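3.2 Where things end up when the counter is small

I should say up front that this part of the study is the one I enjoyed most, and it's also the one where our numbers are the thinnest. We had 113 written accounts of clearing up a play kitchen, collected over 2 terms at the Drellent and Udonano sites, and I read every one of them myself (some of them twice, with a lot of tea). What I wanted to know was pretty simple: when there's no obvious place for a thing, where does it go?

The short answer is the counter. Plates and cups have a home that people agree on, even people who have never met, and that home is the sink. Everything else is up for grabs! Cords, odd bits of plastic, the lid of something long gone: they drift to whatever flat surface is nearest, and from there into whatever open container is sitting on it. Fu, our pilot site, had a bin for this and we counted it as storage. At the other two sites there was no bin, so people made do, and a cardboard box was the favorite by a mile.

I call this the "holding box" in the coding scheme. It isn't storage, exactly, and it isn't trash either. It's a place where a decision gets put off, and the accounts are full of phrases like "for now" and "until later." I coded a box as a holding box if it was open, if it stood on a work surface, and if the things inside didn't belong together in any way I could name. The Sumano checklist, which we borrowed and trimmed down, lumps these in with clutter. I think that's a mistake, and I'll come back to it in section 4.

Figure 3 shows the sort of layout I mean, with the box on the wood-grain counter to the left, one flap hanging down toward the sink, and a round red plate close by.

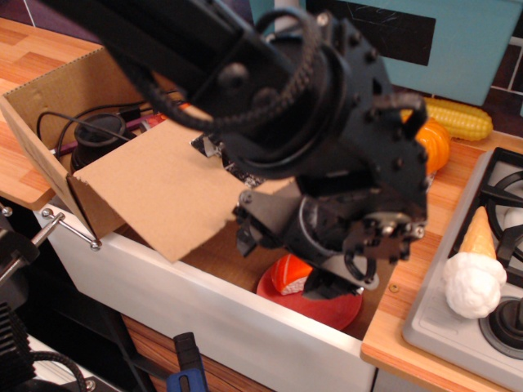 900 words in this section

Figure 3. Open box on the left counter of a toy kitchen, with thin black cables and a round black object inside.

The cables are what I'd point to first. Loose cords were the item our writers had the most trouble placing, and they came up again and again in the holding box accounts, usually next to something small that had no connection to them at all. Plates hardly ever did. I'd love to say more about the flaps too (do people leave them open on purpose?), but our form never asked, so that one will have to wait for the next round.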